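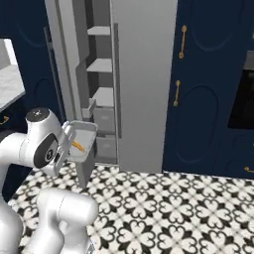
Computer render: kitchen with navy cabinets and patterned tile floor.

Progress report to the Baptista Fund: Emora, first season
3 September 2020
By Ese Okeke, Altham Productions

Print this page | E-mail this page

This report covers the work done on the dating series Emora since our last update. It follows the headings in the grant agreement. Spending is listed in the separate finance sheet and I only mention money where it has changed what we are doing.

Casting

The open call closed in July. We received 2000 applications, mostly short phone videos, and every one has now been viewed at least once. Applications were better than we expected from people over forty and worse than we expected from men in general, so the team went back to local radio and got a second batch that way. The lead has been chosen and has signed. We would like to keep the name out of written reports until the network makes its announcement.

The shortlist is done. Interviews were all held by video call, and background checks are with the outside firm. Four checks have come back with questions. In two of these cases the applicant had left out an earlier appearance on another show. Our rules allow that as long as it is disclosed, so both have been asked to amend their forms and will stay on the list if they do. The other cases are still open and I will report on them next time.

Health rules and the filming bubble

This has taken more time than any other part of the project. Cast and crew will isolate before filming and will then stay on the Raritz property until the end of the shoot. Nobody will travel home between episodes. The insurer has accepted the testing plan with some changes to how catering is handled. Meals will now come in packed and be handed over at the gate, and the family visits planned for late in the season will be done by video link. The director was unhappy about losing the visits. We tested a call with a couple of staff members standing in for parents, and it played better than any of us thought it would, so the story team is now writing with that in mind.

Location

The lease on the Raritz house is signed. It includes the main house, the garden and the boat dock, but the upper road stays open to the neighbors and we have agreed not to film there after dark. The dining room is too dark for the dinner episodes as it is. The lighting crew has asked for the chandelier to come down and the owner has agreed in writing, provided we store it on the property.

Internet service at the house is poor. Editors had planned to receive footage every night. Unless the phone company can improve the line, drives will go out by car each morning, and the budget for the assistant editors will need to move forward by a week. I will confirm this as soon as we have an answer.

Format

The rose-and-ceremony type of elimination has been dropped. In the current version the lead and the cast each write down a choice, and the letters are read together at dinner. We ran this with office staff in August. It was slow the first time – the reading dragged, and the host had nothing to do. The host now has a conversation with each person before the letters go in, and the second run held up well.

Aftercare

The fund asked for more detail here. A psychologist will be on site for the whole shoot and will be available by phone to anyone who leaves early. Cast members will get a session before their first episode airs and another when the season is over. They will also get help with social media accounts if they want it. The contract for this has been signed, and a copy is attached to the finance sheet.

Delays

Filming was meant to start this month. It will now start in October. The finale is still expected to wrap in December, with one rest day per week in place of the longer break in the original schedule. The crew representatives have agreed to this.

What we need from the fund

We are asking for approval to move the unused travel money to testing and accommodation. The total grant does not change. We also need the fund's preferred wording for the end credits before the titles are locked.

The next report will be sent once the first episodes have been shot.

Contact: Ese Okeke, Altham Productions
Copyright 2020 Altham Productions. All rights reserved.
Back to top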